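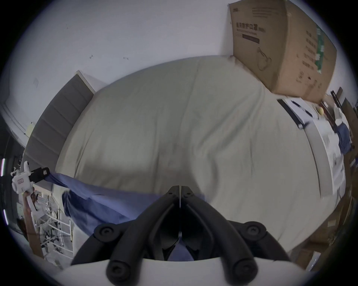 Back bedroom, headboard side.

Ticket 289 – Wi-Fi keeps dropping in one room
Opened 2024-09-01, status: waiting on customer

Hi again! So the Lundley router is in the hallway and every room in the apartment gets a fine signal except the back bedroom, where my phone drops off every 30 minutes or so. It started in August, right after the Xaba firmware update (the one that changed the login page).

Tried so far:
Restarted the router. Fine overnight, then back to dropping.
Moved the router to the shelf by the kitchen. Worse!
Switched from channel 6 to channel 11 like your help page says. No change.
Forgot the network on my phone and joined again. Same thing, and my laptop does it too.

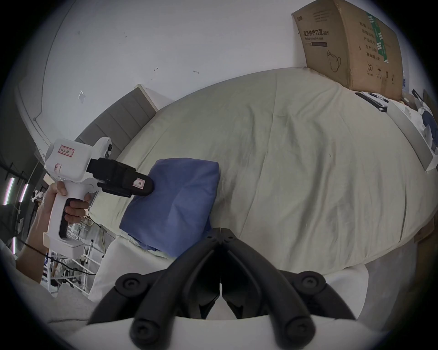

Bed with the folded blue cloth, same room.

Update: I turned off band steering last night and gave the 2.4 network its own name, and I've only had 2 drops today – way better, but video calls still freeze. Could you check the line on the Bralness end? My neighbor on Seltimley has no trouble at all. I can send the router log if you tell me where to find it, the new menu has me completely lost.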